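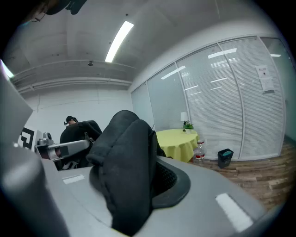
Prestonholm Workshop Users' Group
Minutes of the meeting held on March 13, 2019

Present: Femi Ekpo (chair), Erhan Altıntaş (minutes), representatives of benches A to D, one representative of Skemonico (items 3 and 4 only).
Apologies: received from the stores desk.

1. Minutes of the February meeting
Agreed as a correct record, with one change. Under item 5, "ceiling paint" should read "ceiling lighting".

2. Matters arising
2.1 The key to the north cupboard has been copied. Closed.
2.2 The noise reading next to the extractor is still outstanding. Carried forward.

3. Ceiling lighting
3.1 The main room is lit by long fluorescent fittings fixed below a white ceiling with exposed beams and ducts. FE reported that bench users had asked for a more even level of light across the working area.
3.2 Skemonico measured the light at bench height in February. The lowest reading was 88 lux, at the corner of bench D. The level wanted for general bench work is 500 lux. Readings in the middle of the room met this.
3.3 Two options were put forward. Option 1: keep the existing fittings, replace all tubes at the same time and clean the covers. Option 2: add a further row of fittings over benches C and D.
3.4 EA asked whether the ducts would get in the way of option 2. Skemonico replied that the new row could hang from the beams on short chains, provided the drop was the same along its length. A drawing is needed before a price can be given.
3.5 It was agreed to carry out option 1 first and repeat the readings. Option 2 stays open.
Action: Skemonico to supply a price for tubes and labour. FE to arrange access.

4. Ducts and beams
4.1 Dust on the upper faces of the ducts was last cleared before the benches were moved. Skemonico advised that this be done on the same visit as the tubes, with the benches covered.
4.2 Nothing is to be tied to or hung from the ducts. Loads on the beams must be approved in writing by FE.
4.3 Bench C asked if the beams could be numbered at the wall end, so that faults can be reported by position. Agreed. Numbering to run from the door.
Action: EA to prepare labels.
The Skemonico representative left the meeting.

5. Cables and straps
5.1 Bench B raised the matter of loose cables at working height. It was agreed that spare length is to be coiled and fastened with a strap at the bench end.
5.2 Straps are to be ordered from Wadden in packs of 16. Two packs will do for the present.
5.3 Bench A would prefer a hook rail. EA to find out the cost and report back. No decision taken.
Action: EA.

6. Bench bookings
6.1 The booking sheet will be ruled in half days from the start of next quarter. Bench D objected on the grounds that setting up takes most of a morning. The objection was noted and the change stands, to be looked at again after one quarter.
6.2 Bookings not taken up within 18 minutes of the start may be given to another user. Bench B asked that this be shown on the sheet itself. Agreed.

7. Any other business
7.1 The step ladder is to be returned to its bracket after use.
7.2 Stores has asked for order forms to be filled in with part numbers. Forms without them will be sent back.

8. Next meeting
Date to be set once the Skemonico price has been received. EA to circulate.

Minutes taken by E. Altıntaş. Draft until approved.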